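Indalitz Hand Guide - teaching kit for bin picking with industrial arms
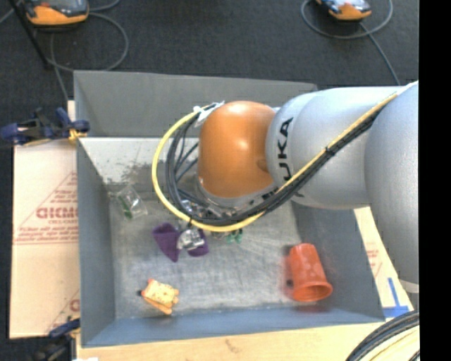

Teaching cell with a KUKA arm over the grey bin. Mixed items, among them a red-orange cup lying on its side.

Product page, last revised Wednesday, March 18, 2020

Overview

Indalitz Hand Guide is a kit for showing a picking task to a robot arm that you already own. The operator moves the arm through the task, by remote control or by hand, and the kit records the movement together with the camera pictures. The recordings are afterwards used to train or to correct the picking program.

We developed the kit for companies where the goods in the bin change often. In such companies the classical programming is finished on Monday and already old when the next delivery arrives. With the kit, a person who knows the goods well can teach the arm, also if this person has never written a line of robot code.

The kit is made by Fallahi, and it is sold and supported by Wilside. Our contact for technical questions before purchase is Azadeh Asadi, who has also written most of the manual.

What is in the kit

- Remote control handle, with cable and desk holder
- Hand guiding grip with force sensor, for mounting between flange and tool
- Recording unit with power supply
- 2 cameras with mounting rods and clamps
- Enabling switch with three positions
- Cable set, 12 m, with hook-and-loop straps
- Indalitz Faker software, one license
- Printed manual in English and Spanish

The robot arm, its controller, the tool and the bin are not included.

Two ways to show a task

Remote control. The operator stands outside of the working area and holds the handle. The tool of the robot follows the hand, with a scale that you can set. A scale of one to one is comfortable for the long movements. For the last centimeters above the object we recommend a smaller scale, because a big arm makes a small shake of the hand very visible. When the operator releases the clutch button, the arm stays where it is and the hand can go back to a comfortable position. New operators forget the clutch in the first hour and finish with the arm twisted in a strange way. It is normal and it passes quickly.

Hand guiding. The operator holds the grip and pushes the arm directly. This way is more natural, and for tasks with contact, for example to slide a flat part up along the wall of the bin, many operators prefer it. It requires that your robot and your controller are permitted for this type of operation, and that the speed is limited. On arms without such a function, please use only the remote control.

Both ways write the same file format, so the recordings can be mixed in one training set. We advise to mark them with different labels anyway. The hand guided movements are usually slower and have more small stops, and it is useful to be able to separate them later.

Choosing the items for a teaching session

A frequent mistake is to teach with objects that are too friendly. If all the recordings show hard boxes in the middle of the bin, the arm will be good with hard boxes in the middle of the bin. We suggest a mix which contains at least:

- one clear bag with something inside, crinkled
- one thing with loose parts or flaps
- one shiny piece that reflects the lamps
- one rigid item of open shape, such as a cup, placed lying and also standing
- several small pieces, some of them close together

The clear bags need the most demonstrations. The depth camera often measures the floor through the plastic and not the bag itself, and the edge of the bag is difficult to find from above. Please record the same bag in many positions, and with the content shifted to one side.

The cup has a different problem. When it lies on the side, it can roll at the first touch. Show the arm how to come down with the fingers across the cup and to close slowly. If you use a vacuum tool, choose the smooth side wall and do not go near the rim.

The bin

Any rigid bin with an open top can be used. A matte surface is better than a glossy one. Scratches and worn marks on the floor of the bin are no obstacle and you do not need to replace a used bin for the teaching. It is even good to teach with the same bin which will be used later in production, with all its marks.

The bin must not move between the recordings. Fix it to the table with clamps. After each session, compare the position of the corners in the camera picture with the stored reference. The software has a function for it under Setup - Bin Check. If a corner has moved more than 2 mm, the software gives a warning and asks you to calibrate again.

Cable guiding on the arm

The kit adds its own cables to those which are already on the arm. Leave a loop at the wrist which is long enough for the full turn of the last axis, and fix the bundle on the link with a cable tie. Tape is acceptable for a short trial. A loop that is too short will pull on the sensor and you will see this as a false force in the recordings. A loop that is too long hangs in front of the camera and hides the object in the moment of the grip, and this moment is the one you need most.

Before the first recording, move every axis slowly to its limits and look at the cables from both sides of the cell. Then do it again with the tool deep in each of the four corners of the bin.

A typical session

1. Switch on the recording unit and wait for the green lamp.
2. Run the bin check and the camera check.
3. Put the items in the bin. Do not arrange them nicely, let them fall.
4. Press Record and show one pick, from the start position to the place position.
5. Press Stop, and give the mark Good, Bad or Unsure.
6. Repeat until the bin is empty, then fill again in another order.

Please do not delete the bad ones. A pick where the bag slides away from the fingers is valuable for the training if it has the correct mark. The mark Unsure is for the cases where the item was taken but the operator is not content with the way. At the end of the day these can be played again on the screen and decided by a second person.

For a first usable result we recommend 147 demonstrations with mixed items. This is the number with which our supplied practice project was made, and you can open this project to compare it with yours. An operator with some training can do it in two working days, with pauses. We ask you to take the pauses seriously - the quality of the movements goes down with tired arms, and the robot learns the tired movements too.

The Faker software

Faker plays your recordings against a simulated bin before anything moves in the real cell. It changes the position of the items a little, and shows where the learned movement would touch a wall or come too near to the limit of an axis. The critical moments are marked in red on the time line. You can cut, shorten or reject a demonstration there.

What Faker does not do well at this time: soft items. Bags and cloth are simulated as simple bodies and the result is only a first hint. For such items please test on the real arm with reduced speed. An improved model of soft items is planned for the April update, which is free for all owners of a license.

Technical data

Arm interface: Ethernet, real time connection to the controller
Supported controllers: see the compatibility list, available on request
Recorded channels: 16 (joint positions, forces, handle, gripper, switches)
Cameras: 2, color and depth
Cable length: 12 m
Operating system for Faker: Windows 10, 64 bit

Safety

The kit is not a safety device. The enabling switch in the kit must be connected to the safety circuit of your cell by a qualified person. With remote control nobody may stand inside the working area. With hand guiding only the operator may be inside, with reduced speed, and the emergency stop must be in reach of the hand. A risk assessment for the complete cell is the duty of the company that operates it. We can send a template, but we can not fill it out for you.

Questions that we receive often

Can two operators teach the same task?
Yes, and we recommend it. Each operator has an own profile with own scale and own handle settings. The software keeps the name of the profile with each recording.

Must the operator be right handed?
No. The handle is symmetric and the buttons can be exchanged in the profile.

Can we teach only by hand guiding, without the handle?
Yes, if your arm permits it. The kit is however sold only complete.

Does the training happen on the recording unit?
No. The recording unit only collects and checks the data. The training needs a separate computer with a graphics card. The requirements are written in chapter two of the manual.

What happens when we change the gripper?
The recordings stay valid for the path of the arm, but the last part of each movement must be shown again. Faker can select this part automatically, and you record only the new endings.

Ordering and delivery

The kit is ordered from Wilside by the contact form. Please write in the message the type of your arm, the version of the controller and a short description of your items. A photo of a full bin is very welcome. The delivery time depends on the cable set, as the plug on the controller side is made according to your model.

One day of introduction in your company can be ordered together with the kit. On this day we mount the cameras, calibrate the cell and record the first demonstrations together with your operators. Please prepare the arm, the fixed bin and enough of your real items before we come.

Spare parts: handle cable, straps, camera clamps and the foam for the grip are available separately. Write to Azadeh Asadi with the serial number, which you find on the back side of the recording unit.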